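Print this page | E-mail this page

Support Request: Left hand reports grasp complete before contact
Product: Kuusk multi-fingered hand, left and right pair
Controller: Stokis
Submitted by: Ulcombe evaluation laboratory
Opened: January 31, 2018
Status: Awaiting customer

Customer statement

The laboratory is comparing the Kuusk pair with the Kolesik two-jaw gripper on a set of soft and rigid household items. The plate trials with the right hand have given no cause for concern. In the plush toy trials, the left hand stops closing early and the controller records a completed grasp. The arm then lifts with the toy still on the table. Of 105 attempts, 78 were logged as successful by the controller, a figure that does not agree with the operator's own notes. The Kolesik gripper does not show the fault on the same item.

First response

Please confirm that both hands are running the same force profile. Profile 2 is intended for rigid items and will end the closing motion on a small rise in motor current. Soft items should be run under profile 3. Please also state the approach used for the toy – palm down or from the side – and whether the thumb is positioned before the fingers begin to close.
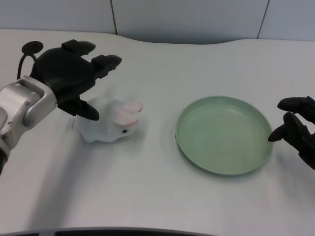

Customer reply

The approach is palm down, with the thumb positioned first. Both hands were found to be on profile 2. The setting had been carried over from the October plate trials and was not reviewed when the plush toy was added. The left hand was changed to profile 3 and the controller restarted. Early stops are now less frequent but have not ended, and those that remain occur when the thumb meets the toy ahead of the fingers.

Second response

The remaining stops are consistent with the thumb threshold, which is stored separately and is not altered by a change of profile. It may be edited in the Stokis hand settings, under Digits. Please reset it to the profile default, run the zero routine with the hand open and clear of all objects, and repeat the toy trials. Results recorded before the change should be kept apart from the Kolesik comparison. Please attach the new controller log when replying.

Print this page | E-mail this page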